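Old Dell desktop, two blue drive carriers -- swap the drives or leave it alone?
Home Storage and Backup board, 15 replies

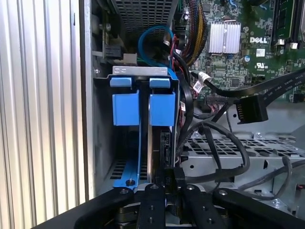
How do you get a drive out of one of those blue carriers without breaking the plastic?
Unplug the data and power cables from the drive first, then press in the blue tabs and slide the whole carrier out, and once it's in your hand you can flex the sides gently until the drive pops free.

golley_attic wrote:
Okay so that's the part I keep getting asked about at home, but my real question is the bigger one. I've got this Dell desktop that used to be the front office machine at Novholm (small print shop, I did their bookkeeping) and I want to turn it into a box for family photos and scanned paperwork. Two drives in the cage, blue carriers, all the usual cables. I have no idea how many hours are on either drive. Do I buy two new ones right away or run these till they complain? Budget is not big. The photos go back to when my kids were in diapers so I'd like to not lose them!

mrs_onbridge wrote:
Buy new. I wouldn't even think about it. Used office drives have been spinning all day every day for years and you don't know how many times somebody kicked the case under the desk.

tuncay_a wrote:
Slow down, check them first. Run a SMART tool and look at power-on hours and reallocated sectors. If the reallocated count is zero and stays zero after a full surface scan, I'd use them, at least for a second copy. I have a drive here from an old Dell with a scary number of hours on it and it's been fine. The tools are free, it costs you an evening.

mrs_onbridge wrote:
"It's been fine" is what everybody says the day before. SMART misses plenty of failures. I lost a drive with a perfectly clean report, one morning it clicked and that was that.

tuncay_a wrote:
Sure, and I've had a brand new one die in its first week. That's what the second copy is for. We're not going to agree on this one, are we :)

golley_attic wrote:
Ha, no fighting please. I'll run the scan tonight. Meanwhile, can somebody tell me about the cables? I always feel like I'm going to snap the SATA plug off.

eylul_fixes wrote:
Hi, Eylül Ateş here, I do repairs out of a little shop called Soylu. For the cables: hold the plug itself, never the wire, and pull it straight out. No wiggling side to side, the plastic tongue on the drive is what breaks. Some of the plugs have a little metal clip you squeeze first. Take a picture with your phone before you unplug anything, and put a bit of tape on each cable with a number on it. And please shut down, pull the power cord, and press the power button once before you go in there.

golley_attic wrote:
Tape! So simple. Thank you.

dusty_pete wrote:
While you're in there, blow out the heatsink. Canned air, short bursts, and hold any fan still with a finger. I'd also change the little battery on the board, they're cheap and an old machine with a flat one forgets the date every time you unplug it.

tuncay_a wrote:
Agree on the battery. I'm less sure about fussing with the heatsink if the temps are okay. Check before you go poking at it.

dusty_pete wrote:
Canned air isn't poking, but fine.

golley_attic wrote:
Update, December 8, 2020. Scan is done. First drive is clean, zero reallocated. The other one has 57 reallocated sectors, and when I ran the scan a second time it had gone up by 3. So I guess mrs_onbridge gets half a point?

mrs_onbridge wrote:
I'll take the half. Pull that one today.

tuncay_a wrote:
Yep, a number that's climbing means it's done. Keep the clean one for the second copy and get one new drive to be the main one. And put the photos somewhere outside the house too, even if it's just an external at your sister's.

eylul_fixes wrote:
Keep the carrier when you take the bad drive out! People toss them with the drive and then have to go hunting for another. I charge 10 dollars for a used one and I'd rather you didn't need it.

golley_attic wrote:
Carrier is safe in the kitchen drawer. New drive is ordered, but shipping is slow so it may be January before I get it all copied over. I'll come back and say how it went.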